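Skikden Says Household Robots Still Aren't Ready to Clear a Table, and Puts Out the Numbers

GROVBY – Skikden, an independent testing shop for home and workplace machines, today released the results of its latest chore trials. The short version for shoppers: keep your dish towel.

The trials covered 3,668 attempts at ordinary household jobs, all of them run in simulation with a two-armed robot in a furnished living room. The jobs were the kind a ten-year-old gets asked to do before company comes over. Move something off the table. Set it down somewhere else. Don't knock over the plant.

Skikden took on the work after a year of sales claims that its staff found hard to square with what they were seeing on their own screens. Several makers now talk about home robots as if the only question left is the price. The trials were set up to check that, using plain tasks and a plain rule: a chore counts as done when a person wouldn't have to come along behind and fix it.

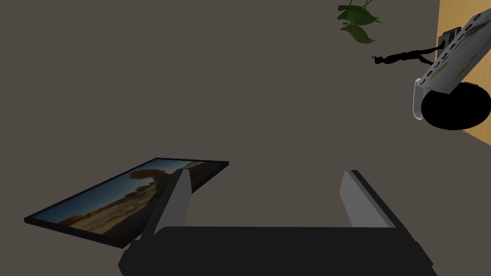 Eynon, which supplied the control software used in the trials, disputes that rule and says it sets the bar too high for a product category this young. In a written reply the company said a robot that gets most of the way through a job still saves its owner time, and that partial credit should have been given.

Skikden considered partial credit and decided against it. A plate moved halfway to the sink is still on the table. The report does list how far each attempt got, so readers who prefer a softer rule can apply their own.

Under the strict rule, the robot finished 228 attempts without a mistake that needed fixing. Most of those were single moves of a single object with plenty of open space on all sides. Jobs that called for more than one move did much worse, and so did anything flat, thin or tucked in close to something else. In many failed attempts the arm reached the right part of the table and then closed on air, or pushed the object farther away and tried again from the same spot.

Speed was a separate problem. Each attempt was allowed 30 minutes, which the test staff thought was generous to the point of silliness. Plenty of attempts ran out the clock anyway.

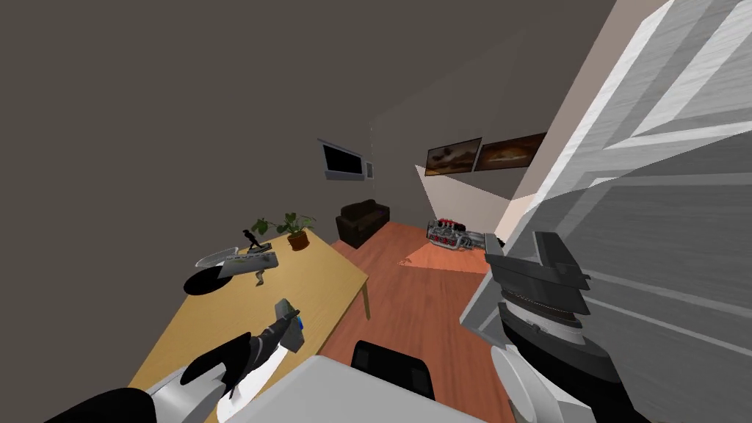
Miltska, a maker of shop-floor handling equipment, told Skikden it wasn't surprised by the results and that a living room is the wrong place to start. Its view is that machines do well where the parts are always the same and always in the same place, and that homes will have to wait.

That may be so, but Skikden would not read too much comfort into it. A short set of shop-floor tasks was run alongside the household ones, with bins and parts standing in for toys and dishes. Results were better when every part sat where it was supposed to. When parts were shifted by a few inches – which happens in any real shop by midmorning – the gap between shop and home mostly closed.

There is also the matter of simulation itself. A simulated table doesn't have jam on it. Lighting can be set, floors don't creak, and a dropped object costs nothing to put back. Skikden expects real rooms to be harder, and it cautions buyers against any claim that rests on simulated results alone, its own included.

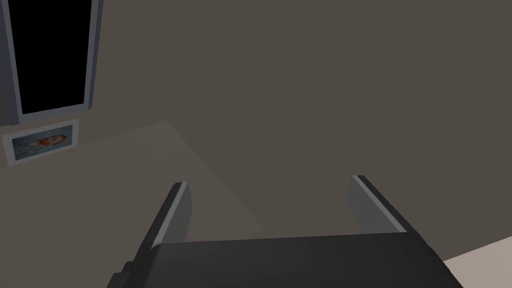

The software did improve over the trial period. The third version supplied by Eynon handled upright objects better than the first, and it bumped into furniture less often. Skikden calls that progress and has said so in the report. It does not support the word "ready," which appears in a good deal of current advertising.

The company makes 3 recommendations to retailers. Stop showing sped-up video without saying so. State whether a demonstration was run by software or steered by a person. Publish failures along with successes, using the same tasks for both.

A second round, using a physical robot in a rented apartment in Grovby, is planned for December. Makers who want their machines included may apply through Skikden's test office. Skikden accepts no payment for taking part, and makers do not get to see the task list ahead of time.

The full report, including the task list from this round and the record of every attempt, is available on request from the Skikden press desk.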